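Project Report: Equipment Planning for a Toy Pick-and-Shelve Cell
Müzeyyen Yurt and Graça Patrício
Final report, equipment planning module

1. Background and scope

The project was to specify and budget the equipment for a small work cell in which a mobile robot picks soft toys from a table and places them on open shelves. The robot base and arms belong to the department and were outside our budget. Everything else was to be chosen by us: grippers, table, shelving, test objects, spare parts and power. The spending limit was 2,000 euros including delivery.

The work was done from February to the end of the term. Müzeyyen Yurt handled the gripper comparison and the object list. Graça Patrício handled furniture, power and the budget sheet. Section 5 was written jointly.

2. Requirements

The requirements were collected from the module brief and from two planning meetings with our supervisor.

R1. The cell must accept deformable objects with loose parts such as tags, straps and ears.
R2. The shelf levels must be within the reach of the arms without a lift column.
R3. Furniture must be movable by two people and must leave no marks on the floor.
R4. Any single part that stops the cell when it fails must be held in stock or be available within one week.
R5. Total cost must stay below the limit with a reserve of at least 13 percent.

R1 had the largest effect on the gripper choice. Soft toys are often sold with cardboard tags attached, and removing them before use would make the objects easier than those in a real stockroom. We decided to keep the tags on. The consequence is that an object may present a thin flat edge next to a thick soft body, and a finger that closes on the tag alone has not made a usable grasp.

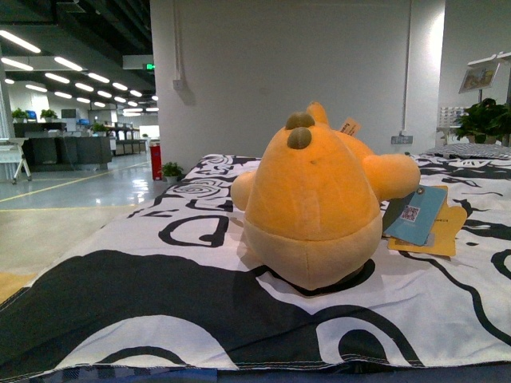

Figure 1. Plush test object, face-down on the patterned table cloth, with its two hang tags flat on the surface.

The table covering was also specified under R1. A plain surface was considered, but a high-contrast pattern gives the segmentation step a harder background at almost no cost. The cloth was entered in the budget under consumables. It creases where it drapes, and we allowed for a second one so that washing does not interrupt work.

3. Gripper comparison

Three options were compared: the Vorbridge parallel gripper with its stock fingers, the same gripper with wide soft pads, and the Okent three-finger hand. The suction gripper in the Okent catalog was ruled out early, as plush fabric does not seal.

The three-finger hand had the best enveloping grasp on paper, but its price alone would have used more than half of the limit, and the supplier could not confirm a delivery time for replacement tendons. It therefore failed R4. The stock fingers met the cost requirement but are only 13 mm wide, which we judged too narrow for a rounded body that shifts when squeezed. The wide pads are 29 mm across and fit the same mount with two screws per side.

We selected the Vorbridge gripper with wide pads. One spare pad set per arm was added to the order. Pads are the part most likely to wear, and the cost of a set is low compared with the cost of a lost lab afternoon.

One point was missed in the first version of the comparison. The pads add thickness on the inside of each finger, so the usable opening is smaller than the figure in the data sheet. The largest toy on the list still fits when gripped across an arm or ear, but gripping it across the body requires compressing it first. This is listed as an open risk in Section 6.

4. Shelving and layout

Metal racks, plastic racks and unfinished wooden units were priced. Metal racks were the most rigid but reflect light into the cameras and were the heaviest to move. Plastic racks were the cheapest and flexed when a shelf was pushed from the front. The wooden units from Yazıcı fell between the two on price and were accepted. 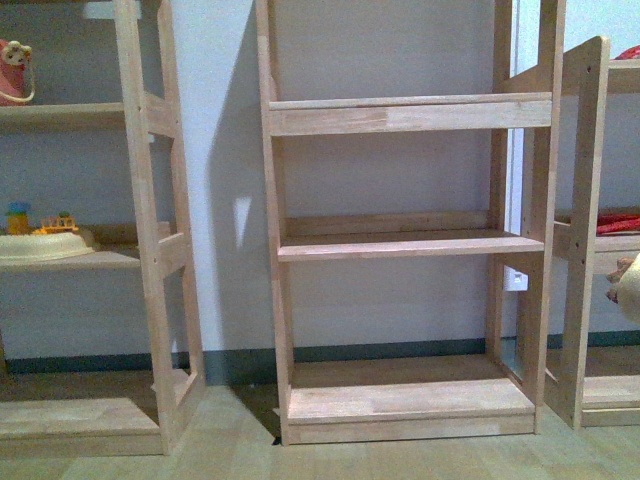
The open back was a point of discussion. With no rear panel, an object that is pushed too far can drop behind the unit, so the units have to stand close to a wall. A fitted back panel would solve this but was quoted at nearly the price of a further unit. We chose wall placement and kept the panels as an option for a later budget round.

Shelf spacing was set with the arm in mind. The clear height has to cover the object, the gripper body above or behind it, and a margin for approach error. We used a margin of 40 mm, taken from the repeatability figure for the base plus an allowance for uneven floor. Joints in the wooden units should be checked for square after assembly, as a small lean shifts the upper shelf by more than the lower one.

Distance between table and shelves was left adjustable. A short distance saves driving time, while a longer one gives the base room to turn with an object held in front of it. Our recommendation is to start with the longer distance and shorten it in steps.

5. Power and spares

The cell runs from wall outlets. Battery operation was considered for the base, and a second Zevus battery pack was priced, but charging between sessions covers the planned hours. The money was moved to spares. The spares list contains pads, finger screws, one camera cable per type in use, and fuses for the charger.

6. Budget result and open points

After all changes the plan meets R5 with a small amount left above the required reserve. The largest line is the gripper order, followed by shelving. Delivery was higher than expected for the wooden units, which ship flat but are charged by length.

Open points at hand-over:

Usable gripper opening with pads fitted has to be measured and the data sheet figure replaced in the planning sheet.
Back panels for the shelving need a decision before any heavier objects are added to the list.
The Okent hand should be priced again if replacement tendons become a stock item.
The object list is weighted toward soft toys. Small hard toys need a separate pad material, and no line exists for it in the current budget.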